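The last toy shop in Clollow

When Jeanie Dunbar took over the lease on Rusel Street, the shop had been a chemist's for 40 years and still smelled of cough sweets. She put up shelves where the prescriptions used to wait, painted the front door green and opened in August, which everyone in the trade told her was the wrong month. The school holidays were nearly over and Christmas was too far off.

She sold four things on the first day. Three of them were the same skipping rope.

Clollow once had three toy shops. One went when the bypass opened, another when its owner retired and could not find a buyer. The third, on the market square, is now a place that unlocks phones. For a long stretch, parents in the town bought toys at the supermarket, or drove the 24 miles to Lastomeck, or ordered them on a screen after the children had gone to bed.

Dunbar had worked in the buying office of a department store and knew what she did not want. She would not stock anything tied to a film. She would not have a wall of pink and a wall of blue. Most of her money went into the small things a child can buy alone: marbles, chalk, rubber animals and cars.

The cars pay the rent. They stand in trays at a height that suits a five-year-old, and the trays are a mess by mid-morning. Dunbar tidies them at closing time and no sooner. A tidy tray, she says, makes children think they are not allowed to touch.
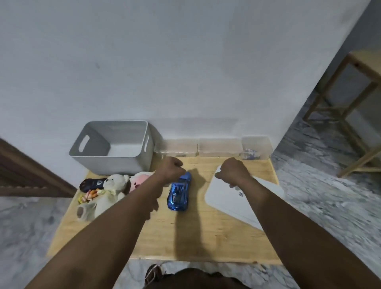

A toy car in metallic blue. Small vehicles remain the steadiest sellers in independent shops.

Her main supplier is Sandro Sanna, who runs a wholesale business from a former dairy outside Lastomeck. He inherited it from an uncle and has watched his list of customers shrink. The shops that are left, he says, order less at a time but order more often, and they ring him up instead of filling in a form.

"A big chain wants to know the price," Sanna says. "Jeanie wants to know if the wheels come off."

He admits that the small orders are hard work. A driver may spend half a morning delivering two boxes up a lane. Last winter he came close to setting a minimum that would have shut out shops of Dunbar's size. He dropped the idea after going through the books and finding that they paid on time, while the larger accounts did not.

Rents are the other worry. Brinkmann, the firm that owns most of the terrace, has put the green-doored shop up twice. Dunbar met the first rise by letting the upstairs room to a piano teacher. She met the second by opening an hour earlier, at eight, to catch families on the way to school. She expected to sell birthday presents bought in a panic, and she does — wrapping paper now takes up a whole rack by the till.

She has also started mending things. A dolls' house with a broken hinge came in last spring, then a train that had lost its coupling. She charges very little and keeps the tools in a drawer that still has the chemist's brass label on it.

The lease comes up again next year. Dunbar has asked for four more years and is waiting to hear. In the meantime she has ordered her Christmas stock, including twice as many marbles as last time, and the skipping ropes are back in the window.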